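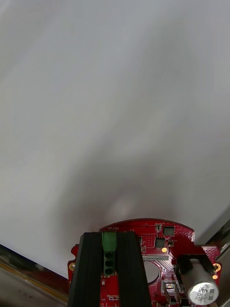 Red board, MOTOR on the silkscreen, green terminal block.

Monday, bench notes. Sorting day for the Tasby parts! Solenoids live in one yellow bin and the round red boards in another (please don't mix them again, the leads snag on everything). I'm still waiting on Lozano for the other 18 boards, and Abimbola wants the steel tray kept for parts going to Drurthorpe.

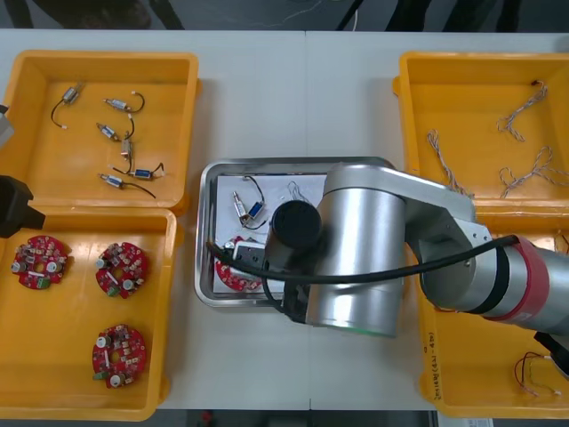 To do
Label the bins. Ring Lozano about order 391.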